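Nov 23, 2019

Back at the fruit table for the Jumgate set, and what a good day for it, the sun was all over the place! Started at 10 and lost the first bit to syncing the clocks on the two grippers again (the left one drifts, see my August notes, I still haven't fixed it properly). After that we got into a rhythm. We're at 2894 episodes in the set now, 28 of them from this morning before I stopped for coffee.

Mandarins are still my favorite. They sit nicely between the pads and the peel gives you a bit of grip. I've been trying to vary the approach more, coming in low, coming in from the side, because the last training run on Bridar learned exactly one way to pick things up and it was my way, bad habits included.

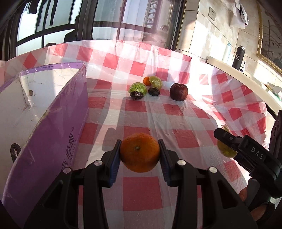 Passion fruit is another story. The shriveled ones are so light that I keep closing too far before I feel anything, so I threw out 4 takes and slowed right down. I also want more takes with the foam sleeves left on! The Grinddale batch was all bare fruit, and I'd bet anything the policy has no idea what to do with a net.

The plastic tablecloth creases more every time we drag something over it. I thought about swapping it, then decided to leave it alone, the wrinkles are free variety as far as I'm concerned.

To do: fix the clock drift (really), label today's takes by fruit type, copy everything over to Alaoui before Monday, and buy more passion fruit.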